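Last updated 7 January 2023. Please read this page before you write to us, because most of the questions we receive are answered already.

# Renting a holiday apartment at Backlund House: frequent questions

## Booking and payment

**How do I reserve an apartment?**

You fill in the form on our booking page and choose your dates. We answer by e-mail, usually the same evening. The reservation is valid when you have received our confirmation with a booking number. Without this number, the apartment is not yet yours, even if the form said "thank you".

**How long must I stay?**

The minimum is four nights. In July it is one full week, and the change of guests is always on the same day, which you will see in the calendar when you book.

**When do I pay?**

One part at booking and the rest on arrival. We accept cards and bank transfer. We do not accept checks anymore. If you pay by transfer, write the booking number in the message field — otherwise it takes us a long time to find whose money it is.

**Can I cancel?**

Yes. Until five weeks before arrival you receive everything back. After that we keep the first part, unless we can rent the apartment to another guest for the same dates. In this case we return it also.

## The apartments

**What is the difference between Arnix and Rarkar?**

Arnix is on the ground floor, has one bedroom and opens to the garden. Rarkar is upstairs and has two bedrooms and a small balcony. The stairs to Rarkar are steep, and we do not recommend it for persons who walk with difficulty. The kitchens are the same in both.

**What do I find in the kitchen?**

A stove with oven, refrigerator, coffee maker, kettle, pots, plates and cutlery. Salt, oil and sugar are there, and you may use them freely. Dishwashing soap is under the sink. There is no dishwasher in either apartment.

**Do I need to bring a tablecloth and kitchen towels?**

No, both are included. The tablecloth can go in the washing machine at low temperature, so please do not worry if you spill something. Only do not iron it.

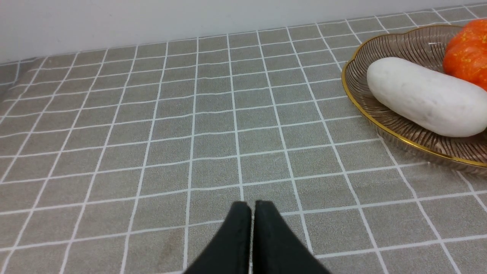 Bed sheets and bath towels are also included in the price. For stays longer than one week we change them once, and you can tell us which morning is good for you. Beach towels you should bring yourself.

**Is there Internet?**

Yes, in both apartments. The password is on a card inside the door of the wardrobe. The connection is good enough for video calls in Rarkar, but in Arnix the walls are thick and it is sometimes slow in the bedroom.

**May I bring my dog?**

One dog is welcome in Arnix. In Rarkar we cannot accept animals — we had too many complaints about noise on the floor. Please write to us the size of the dog when you book.

## Arrival and departure

**How do I get the key?**

There is a key box to the left of the gate. The code for Arnix guests is 1638 and the code for Rarkar guests is 1013. These codes open only the outer box. Inside is a second small box, and for this one you receive a personal code by e-mail on the day of arrival.

**Can I arrive late in the evening?**

Yes, at any hour. We ask only that you are quiet on the stairs after ten.

**Where do I park?**

Behind the house, on the gravel. Each apartment has one place. A second car can stand on Flitton Road, where parking is free, but please not in front of the bakery.

**Is there something to eat when I come?**

We leave bread, butter, milk and some fruit for the first morning. If you have an allergy, or if you do not drink milk, tell us when you book and we will bring something different. The fruit comes from the market, so it changes with the season. In winter it is mostly citrus, in summer peaches and plums.

The baskets and bowls in the kitchen belong to the apartment. Each year one or two of them travel home with a guest by mistake, and we are always happy when they come back by mail. 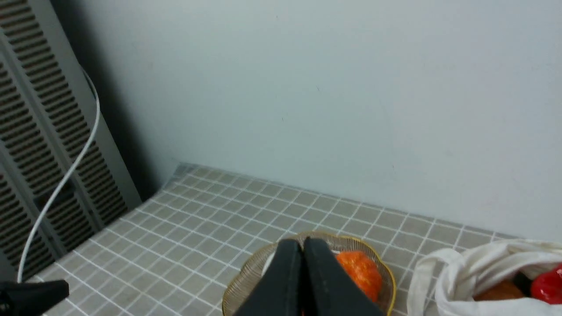

## Before you leave

**What must I clean?**

Please wash the dishes, take out the garbage and empty the refrigerator. The floors and the bathroom we do ourselves. Unopened food you may leave on the counter for the next guests.

**I forgot something. Can you send it?**

Yes, you pay only the postage. We keep forgotten things until the end of the season and then give them to the charity shop in the village.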